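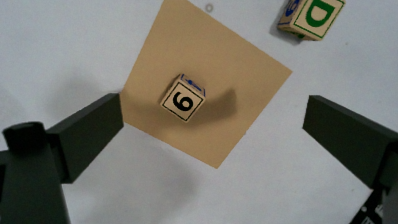 4. First pick in simulation

Do this section before you power the real arm. It takes an evening, and most wiring and naming mistakes in the config show up here. You should have finished section 3 and have the Flaro arm model loading without errors.

4.1 Setting up the table

1. Start the simulator and open the Zulix project folder.
2. Load the white table. Leave the surface plain for now. Wood grain and other textures can wait until section 7.
3. Add the tan square and turn it so that one corner points towards the arm.
4. Put one block on the square and one on the bare table. The block on the square is the target. The other is there to check that the arm leaves it alone.
5. Switch to the wrist view. Both fingers should show, one at each side, with the target between them and further forward.

Note: if you see only one finger, the camera mount is turned the wrong way in the model file. Correct it there and reload. Do not move the camera by hand in the viewer, as the change is lost on restart.

4.2 Opening and closing the gripper

1. Open the gripper panel and set the width to 50.
2. Press Home. The fingers should move by the same amount on each side.
3. Set the closing force to 8 and leave it there for all of this section.
4. Close the gripper on nothing, then open it again.

Caution: the force value is carried over to the real gripper when you export. Check it again before you connect any hardware, and keep your fingers clear of the jaws the first time you close them.

4.3 Running the pick

1. Set the approach height to 122.
2. Choose the target block from the list and press Plan.
3. Step through the path slowly. Watch the fingertips as they come down – they should clear the faces of the block on both sides.
4. Press Run.
5. If the block tips over, lower the approach speed and start again from step 2.

Note: shadows from the gripper fall across the square and can upset the colour matching. If the Uditz tracker loses the block, turn the shadow strength down and get the pick working first, then bring it back up. The real bench lamp will give you shadows too.

4.4 Saving

Save the scene under a new name. Section 5 uses it as the starting point for stacking.

Comments (3)

Sille Mogensen
My plan failed every time until I raised the step limit to 675. Might be worth adding to 4.3.

Aishwarya Gounder
Same problem on our machine at the workshop, and the same number fixed it. We also had the 6 block read as a 9 when it was put down the other way up.

Rainer
Does the gripper panel work with the older Flaro model file? Mine opens but the Home button is greyed out.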